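To: The Boateng Family Fund
From: Kenji Pruitt, Trollmont Tenant and Housing Help
Progress report, second quarter of the grant
27 May 2025

Dear friends,

It has been a full spring here in Trollmont, and I'm glad to finally sit down and tell you how your money has been spent. I'll apologize in advance if I run on a bit (my wife says I could turn a grocery list into a letter).

When you made the grant, we hoped it would help families who were behind on rent stay put, or at least move on their own terms. So far we have worked with 38 households. Of those, 16 have signed repayment plans with their landlords and are still in their homes as I write. Another 11 had to move, and we helped with deposits, truck rental and a month or two of storage. The rest are still open, and several of those will be decided in June, when the court calendar picks up again.

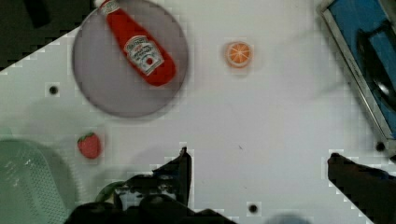 Ketchup bottle, plate and toy orange slice on the white table.

The hardest part has been the Kero Street apartments. The building changed hands over the winter and the new owner, Rolico, raised rents as each lease came up. We've had two long and mostly polite meetings with their manager, and she has agreed to give tenants sixty days' notice in place of thirty. It's in writing now, which pleased me more than I can say! We asked for a cap on late fees too, and didn't get it. We'll ask again.

Moving costs have run higher than we planned. We set aside $3000 for trucks and storage, and that was gone by the middle of April, so I shifted some of the printing money over, as we discussed on the phone. The revised budget is attached, and please do call me if any line looks odd to you.

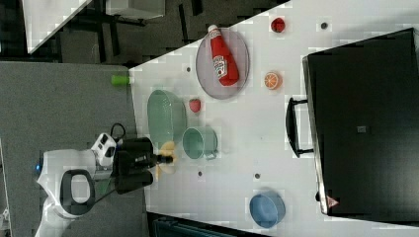 A white robot arm with a small yellow piece in its gripper, next to the teal mug.

For the coming quarter we'd like to keep the Thursday evening walk-in hours, which fill up quickly, and add a Saturday morning for people who work late. I'd also like to get the lease guide into Spanish. The draft is done and needs one more careful read before it goes to the printer.

Thank you, as always, for your patience with my long letters and for your kindness to the families here.

Warmly,
Kenji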